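Ingrown hair lump on neck keeps coming back — leave it or see someone?

Posted in Skin & Hair by Ehsan Jalali
2,259 views

Had this lump on the side of my neck since before Christmas. Started as an ingrown hair from shaving, went down, came back, went down again. Now its the size of a pea and a bit sore when my collar rubs. No pus, not hot. Chemist in Demstead sold me a cream, 9 quid, done nothing. I've been using warm flannels at night when I remember. Partner wants to squeeze it, I've said no. Do I keep waiting or book in? And can I still shave round it?

Snežana Vukadinović
Don't let anyone squeeze it!! Had the same on my jaw, squeezed it, ended up on antibiotics and now got a dent there. If it keeps filling up in the same spot it could be a little cyst and the cream won't shift that. Book in. Mine was looked at by the practice nurse first, then the GP. They numbed it and took it out another day, small scar, 2 stitches. Stop shaving over it for now — trimmer is fine, leave a bit of stubble.

If it goes hot, or the redness spreads, or you feel feverish, ring the same day, don't wait for the appointment.

Zlatko Vidmar
tea tree oil. worked for me

Ljubica Lazarević
I'd go easy on the tea tree, neat it burnt my skin and left a brown mark that took months to fade. Agree with Snežana, get it seen. Also worth knowing:

Warm flannel only helps if you do it properly, ten minutes, few times a day, clean flannel each time. Once at night when you remember isn't realy enough.

New blade. Shave the way the hair grows, not against it. Soft collar or no collar till it settles.

If they do offer to remove it ask about the scar beforehand, necks can heal a bit raised. I was told to keep the scar out of the sun and used plain silicone gel on it, nothing fancy. Pale line now, you'd have to look for it.

Sorry for rushing, on my break. Let us know how you get on
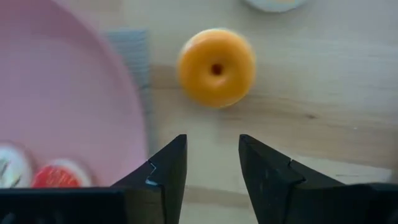
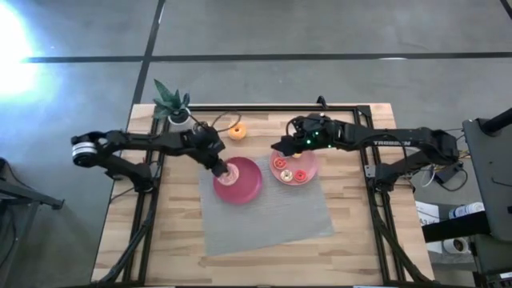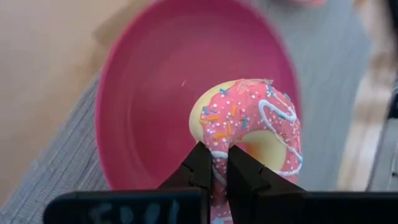
Table and pink dish, three views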